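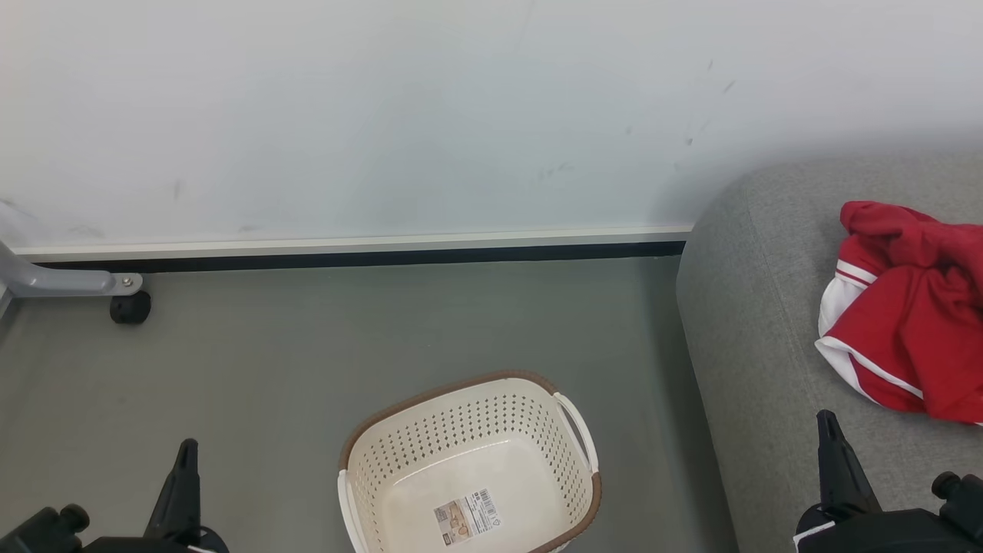
Basket on the floor by the sofa, with a red garment on the seat.

Household Handling Practice Group
Minutes of the meeting held April 28, 2021, Brostgate meeting room and by phone

Chair: Erlinda Mangubat
Minutes: Beathag Yule

1. Welcome
Erlinda opened the meeting a few minutes after the hour and gave a very warm welcome to the two new members from Muneva, who were joining by phone and could hear us well once the speaker had been moved off the windowsill. The January minutes were approved with one small correction – the draft code has 47 clauses, and the minutes had left out the one on pets.

2. Draft code, clause 12: working near soft furniture
This took up most of the morning, and a very good-natured discussion it was. The draft says that an arm working beside a sofa, bed or padded chair must keep "a reasonable distance" from the upholstery. Grallus wrote in to say that their operators each read this differently, and asked for a figure. Muneva would sooner have a speed limit than a distance, as laundry is very often lying right on the cushion and the fingers have to go there to fetch it.

After a good deal of back and forth it was agreed to try both. Within 30 centimeters of upholstery the arm drops to its slow setting, and closer approach is allowed only for picking up an item. Beathag asked that "item" should include clothing that is bunched or folded over itself, where it can be hard to tell cloth from cushion cover. Agreed, and she will write the wording.

3. Clause 15: baskets and other containers
Members were happy with the rule that a basket should be set down flat on the floor before the task begins and be within reach of both arms. There was a longer talk about whether product labels and stickers must be taken off first. Erlinda felt that homes are full of stickers and we ought to work with them as they come. Grallus prefers them removed for acceptance checks, so that every site starts the same way. Left open for now, with both views to be put in the notes to the clause.

4. Clause 19: floor clearance
The Muneva members kindly talked us through their site checklist, which asks the operator to look for stands, casters and cables along the baseboard before the arms are switched on. Everyone liked this and it will go in nearly word for word. Wall scuffs are to be noted on the sheet before the first run, so that old marks are not put down to the day's work.

5. Comments received
Beathag reported 117 comments on the draft, a lovely response, though around half concern spelling and numbering. She will sort them by clause and send them out ahead of the next meeting.

6. Any other business
Baxter has asked to sit in as an observer. No objections. The sign-in sheet for the room is still missing and Erlinda will ask at the front desk. The door code is now 2052.

Actions
Beathag: wording for clause 12, sorted comments
Erlinda: notes to clause 15, reply to Baxter, sign-in sheet
Muneva: send checklist as a text file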